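Can a yellow card suspension carry over from the league into a cup tie?

Posted in Soccer > Rules and Refereeing
June 7, 2019

Octavian Ghiță

Hi everyone, first post here, so please be kind if this has been covered before (I did search, and found a lot about red cards but not much on yellows).

I help run an amateur side called Tritthorpe. We play in a regional league and we also enter the county cup, and the two are run by the same association but under separate rule sheets. One of our center backs, a lovely lad who simply can't stop talking to referees, picked up the last booking he needed for a suspension in our final league game in May. Our next match of any kind is a cup replay against Ledesma, and I've now been told three different things by three different people. Our manager says yellows stay in the competition where you got them. The Ledesma secretary says he's suspended for the replay, full stop. And a parent on the touchline told me that bookings get wiped at the end of the league season, so he's free to play anywhere.

The rule sheet says a player "shall serve any suspension in the next recognized fixture," which sounds clear until you try to work out what a recognized fixture is. There's also a line on the back about replays counting as "a continuation of the tie," and that has me wondering if someone who wasn't available for the first game can play in the second at all. He did play in the first one, if that matters.

I'd hate for us to win and then get thrown out over paperwork. Has anyone been through this?

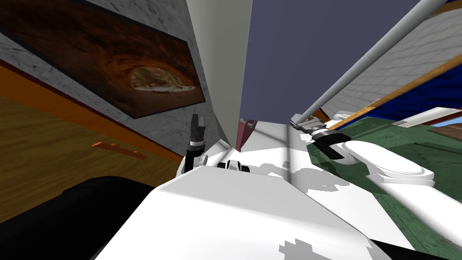

Replies to this post

Leandro Figueroa

Welcome, Octavian! You've landed on one of the murkier corners of the amateur game, and I have been in exactly your shoes, so let me tell you what I know and you can weigh it against your own rule sheet.

There isn't one worldwide answer to this. The Laws of the Game tell the referee when to show a card, but what happens afterward – how many bookings make a suspension, which matches it covers, when the slate is wiped clean – is left to whoever runs the competition. That's why your manager and the Ledesma secretary can both sound so sure of themselves. Each of them has probably played somewhere where they were right.

I look after registrations for a club called Pelleck, and we had a winger in the same spot a few years back. Our association kept league and cup bookings in separate columns, so he sat out a league match and played in the cup that same week. Then they changed the wording over the summer and put everything in one column, and half the clubs didn't notice. We fielded a suspended player the following season and lost 2 points and a fair bit of goodwill. I still feel bad about it, because the notice had been sitting in my inbox the whole time.

So here is what I'd do in your place. Go back to the sheet and look for a definitions section, often tucked in at the very front where people skip it. If "recognized fixture" is defined as any match under the association's control, your cup replay almost certainly counts and he should sit it out.

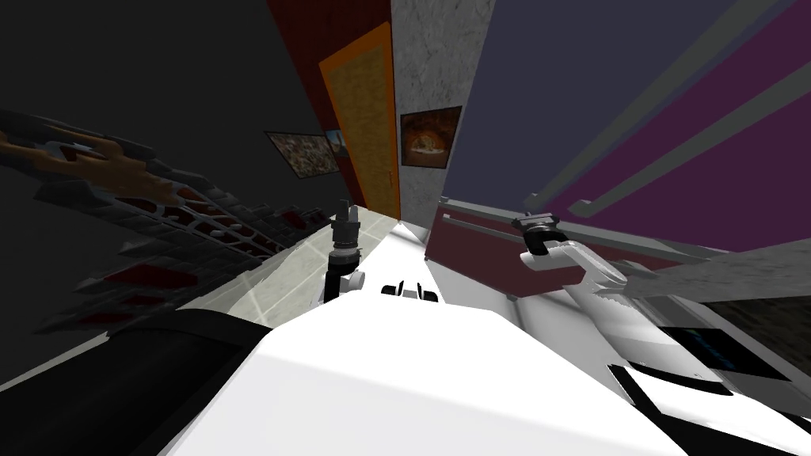
If it says "in the same competition," he'd serve it in your first league match next season and could play against Ledesma. And if it isn't defined anywhere, write to the discipline secretary at the association, name the player, give the date of the booking, and ask which match the suspension applies to. Ask by email so you have the reply in writing. A phone call is quicker, but it won't help you much if there's a protest after the final whistle.

On the wiping of bookings, the parent may be half right. Plenty of associations do clear the totals at the end of the season, but that normally means bookings that haven't added up to anything yet. Once he has reached the limit the suspension exists, and it tends to follow him until it's served.

The replay wording is a separate thing, I think. Where I've seen "continuation of the tie" it was about cup-tied players, meaning someone who has already played for another club in that round, or who signed after the first game. Your center back played in the first match, so I wouldn't lose sleep over that part.

Best of luck in the replay, and do let us know what they tell you!

Alel

just leave him out. we got a 600 fine for something like this and the other team went through anyway. one game isn't worth it

Octavian Ghiță

Thank you both so much. Leandro, there is a definitions section, on the inside of the cover, and I'm embarrassed to say I'd never opened it that far. It says "any match played under the authority of the association," so that sounds like a suspension to me, but I've emailed the discipline secretary all the same. Our manager is not thrilled – we have a 17-year-old who can fill in at center back and he's been asking for a start since May, so at least somebody will be pleased.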